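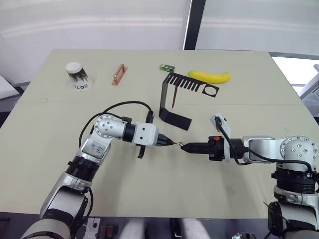

Automation and Work, Unit 4
Small parts at the bench: what changes for the people
Handout for the session on Fri 30 October

1. The case

Our case for this unit is the Kurnetti workshop, which belongs to Hinrichs. The workshop makes sets of small metal fittings. Until March all sets were prepared by hand at four benches. Now two of the benches have a pair of robot arms each, and the other two are kept as before. The software that plans the arm movements is called Drivgate.

The two-arm bench was chosen for one reason. Many small parts must be passed from one hand to the other before they can be placed, and a single arm needs a fixture for this. With two arms, one gripper can hold the part while the other takes it or turns it. The weak point is the moment when both grippers are at the same part. If the fingertips are not well aligned, the part turns or falls, and a person must come and put it right.

2. What the operator did before

The old job description had one line: "prepare and check sets". When we interviewed the operators they gave us a much longer list. They felt with the fingers if an edge was sharp. They put aside parts which looked strange, also when the drawing allowed them. They told the storeman when a box was nearly empty. None of this was written anywhere, so none of it was in the plan for the new benches.

Students often ask why the engineers did not see it. My answer is that they watched the hands, and a large part of this work was in the judgement.

3. What the operator does now

One operator looks after both robot benches. The tasks are:

— to fill the trays at the start of the shift
— to check the first 10 sets, and after that one set in every 100
— to free a part that is stuck between the grippers
— to teach a new grip position when the part number changes
— to write each stop in the log

The log for the first period contains 2985 sets. The operators say that the stops are short but come at bad moments, and that waiting for a stop makes them more tired than the old work did. Please take this seriously when you read the management report, where only the output per 1000 parts is given.

4. Skills and pay

Teaching a grip position is a new skill. At Kurnetti it was first given to the technician only. After some months the operators asked for it, and they received two days of training. The pay grade was not changed, and this question is still open between the union and the company. Compare with the Skanine case from Unit 3, where the grade was agreed before the machines came.

There is also a loss to consider. A new employee who starts directly at the robot bench has never prepared a set by hand, and does not know how a good part feels. Kurnetti now places new people at a hand bench first. The works council wanted a longer period than the company did.

5. Preparation for the seminar

Read sections 2 and 3 again and write one page about a job you know well. Which parts of it would an observer miss? Who should be asked, and when? Bring the page on paper, as we will exchange them in pairs.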